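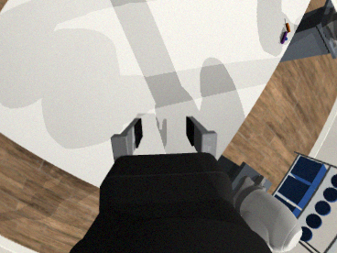 Rendered view, open gripper above a white tabletop

Skimov Client: upgrade fails with exit code 1603, rolls back, label queue left offline
Status: Resolved
Priority: 2
Opened: 21 January 2022
Site: Foltwood, shipping office
Product: Irnen Skimov Client (label printing)
Assigned to: Trinidad Figueroa

Problem as reported

The Skimov Client upgrade was pushed to the shipping office workstations through the software deployment tool. It installed on all of them except two. On those the progress bar runs most of the way, stops, and reverses. The deployment tool reports exit code 1603. The old client is still listed under installed programs and still opens, but the label queue shows Offline and jobs sit in Pending.

User has already tried: restarting the PC, running the push a second time, running the installer by hand from the share, logging in with a different account. Same result each time.

Impact: packing staff are walking to a neighboring desk to print labels. Slow but not stopped.

Initial reply

1603 is the general Windows Installer code for a fatal error during installation. It tells us that something failed and the changes were rolled back. It does not tell us what. We need a verbose log.

From an elevated command prompt on one of the affected machines:

msiexec /i SkimovClient.msi /l*v C:\Temp\skimov_install.log

C:\Temp has to exist before you run it. The installer will not create the folder, and if it is missing you get no log.

When it fails, leave the machine as it is and attach the log. Please do not uninstall the old client yet. The local queue definitions are removed with it and there may not be a current export.

Please also confirm:
– free space on the system drive
– whether a reboot is pending from Windows Update
– whether endpoint protection logged a block at the time of the install
– whether the Skimov queue service is running before you start

Update from site

Log attached. Plenty of free space. No reboot pending. Nothing in the endpoint protection console for that time on either machine. The queue service is running before the install and stopped after it. Starting it by hand from the Services console gives a message that the service started and then stopped.

Log review

Searched for "return value 3", which marks the action that failed. First hit:

CustomAction WriteQueueConfig returned actual error code 1603
Action ended: WriteQueueConfig. Return value 3.

Several lines above it:

WriteQueueConfig: opening C:\ProgramData\Irnen\Skimov\queues
WriteQueueConfig: access denied
WriteQueueConfig: cannot write queue index, aborting

Everything after that is rollback. There are more errors further down the log, including one about a missing temporary file and one about a registry key that could not be restored. Ignore those for now. They are consequences of the rollback and they are the ones people usually paste into tickets.

WriteQueueConfig runs as a deferred action in the SYSTEM context. This explains why the choice of user account made no difference: the administrator who starts the install is not the account that writes the file.

Next step requested, from an elevated prompt:

icacls C:\ProgramData\Irnen\Skimov\queues

Run the same command on a workstation where the upgrade went through and send both outputs.

Update from site

Outputs attached. On the good workstation the folder lists SYSTEM, Administrators and Users, all marked (I) for inherited. On the bad one it lists Administrators and a single domain account. SYSTEM is not there. Nothing is marked inherited.

The domain account belongs to a former member of the packing team. The account is disabled.

Analysis

Inheritance was switched off on the queues folder and the SYSTEM entry was lost when that was done. The old client kept working because its queue service held the index open and only needed to read it. Stopping the service, as the upgrade does in its first phase, closed the file. After rollback the service starts, tries to reopen the index as SYSTEM, is refused, and exits. That accounts for the offline queue.

It also means the queue would have gone offline on the next restart of the service with or without the upgrade. Can site confirm when these PCs were last restarted before the push?

Update from site

They are left on. Users lock the screen at end of shift. The restarts listed in the original report were done after the first failed push. Checked the event log on one of them and the last restart before that was before the holidays.

Trinidad Figueroa, reply

Consistent with the above, provided the permissions were changed after that restart. Procedure follows. Do one machine first and wait for a test label before touching the other.

Back up the folder:

robocopy C:\ProgramData\Irnen\Skimov\queues C:\Temp\queues_backup /E

Set the owner to the Administrators group:

takeown /F C:\ProgramData\Irnen\Skimov\queues /R /A

Reset permissions to inherited:

icacls C:\ProgramData\Irnen\Skimov\queues /reset /T

Check the result:

icacls C:\ProgramData\Irnen\Skimov\queues

SYSTEM should now appear with (I) and (F). If it does not, stop and check the parent folder, C:\ProgramData\Irnen\Skimov, in the same way. Resetting the child is no help when the parent is wrong too.

Start the queue service and print a test label from the old client. If that works, run the upgrade with logging on, same command as before but with a new log file name.

Do not grant Everyone full control on the folder. It gets the installer through, and then the client refuses to load the index at startup with a security warning. We have closed several tickets that were reopened for this.

Update from site

First machine: reset completed, SYSTEM present, service started and stayed up. Test label printed. Upgrade completed with exit code 0.

Second machine: reset completed, service started, test label printed. Upgrade failed again, 1603. New log attached.

Log review, second machine

Different failure. WriteQueueConfig now returns success. The first "return value 3" is on the action RegisterPrintPort:

RegisterPrintPort: connecting to \\casado
RegisterPrintPort: name not resolved
RegisterPrintPort: no fallback host configured, aborting

Casado is the print server, as far as I can tell from the deployment notes. Please run:

nslookup casado
ipconfig /all

Update from site

nslookup times out. ipconfig shows a DNS server address we do not use any more. It was set by hand on the adapter. The old client was set up with the print server's IP address, so it never needed the name. The new package has the name in its transform file.

Adapter changed to obtain DNS automatically, then ipconfig /flushdns. Name resolves. Upgrade run again, exit code 0. Test label printed.

Trinidad Figueroa, reply

Good. Two unrelated faults with the same exit code, so keep the logs separate when you file them.

Before I close this, please remove C:\Temp\queues_backup from each machine once a full shift has printed without trouble. The folder contains customer addresses in the cached jobs.

Site question

Can we find other PCs with the same permissions problem before the next push? There is another package due in February.

Reply

Yes. Run this through the deployment tool as a script, in the SYSTEM context:

icacls C:\ProgramData\Irnen\Skimov\queues | findstr /C:"NT AUTHORITY\SYSTEM"

findstr returns 0 when the text is found and 1 when it is not. Any machine that returns 1 needs to be looked at. If SYSTEM cannot read the permissions at all, icacls prints an access denied message and findstr still returns 1, so those machines are caught as well. On a Windows install in another language the account name is translated and the string has to be changed to match.

For DNS, Get-DnsClientServerAddress in PowerShell lists the servers per adapter. Compare against what your DHCP scope hands out.

Update from site

Script run. No further machines returned 1. One laptop was off the network and will be checked when it is back at the office.

Resolution

Machine 1: SYSTEM entry missing on the Skimov queues folder. Permissions reset to inherited.
Machine 2: same as machine 1, plus a static DNS entry pointing to a retired server. Adapter set to automatic.

Knowledge base article on 1603 updated to include the icacls check. Change request filed with Irnen development to have WriteQueueConfig test folder access before the service is stopped – currently the check comes after, and a failed upgrade leaves the site worse off than it was. No target version yet.

Ticket closed with agreement from site. Laptop to be handled under a new ticket if needed.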